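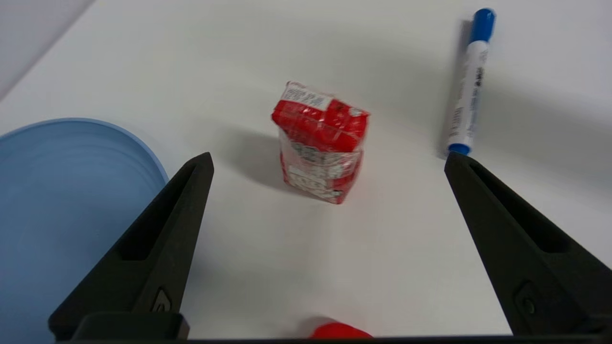 The light blue bowl on the white table.

Giving up the big shop

October 5, 2019

We stopped doing a weekly supermarket shop at the start of the summer. I said I would write something once we had kept it up for a while, and we have, so these are my notes.

The old way was one trip to the retail park at Drorness, with a list, and a full boot on the way home. Most weeks we threw food out. It was usually salad, the end of a loaf and whatever vegetable I had bought with a recipe in mind and then not cooked.

Now I walk into Rimlow after work and buy enough for two days. Urquhart the greengrocer shuts at half past five, so on late days I go to the Co-op by the station. Bread comes from the bakery next door to the bank. Heavy things like flour, tins and washing powder still come by car every month or so.

The cost surprised me a bit. I kept the receipts for September and we spent about 300 pounds on food for the two of us, a little less than before. Single items are dearer in town. I had expected that to cancel out the saving, but we buy far fewer things we don't need, and I no longer walk past the biscuits on offer at the end of each aisle.

There are drawbacks. Carrying milk and potatoes up Skodell Hill in the rain is no fun. If one of us is ill, the cupboards get bare quickly. I also have to think about supper most days, where I used to think about it once a week and then ignore the plan.

What we eat has changed as well. There is more soup, more eggs, and fruit that gets eaten while it is still good. Plums were cheap all through last month and I stewed 3 lots of them. The last lot was too sharp and needed more sugar than I like to use.

I am going to try the same thing through the winter. The dark evenings will be harder, and I may go back to the car for a few weeks around Christmas when the shops in town are packed. In the meantime I need a better bag, as the handles have gone on the old one.

Recent posts
Stewed plums, with and without ginger
The bus to Drorness has changed again
Clearing out the cupboard under the stairs
Bread that keeps until the next day

Search this blog
Go

Contact | Copyright 2019 | Back to top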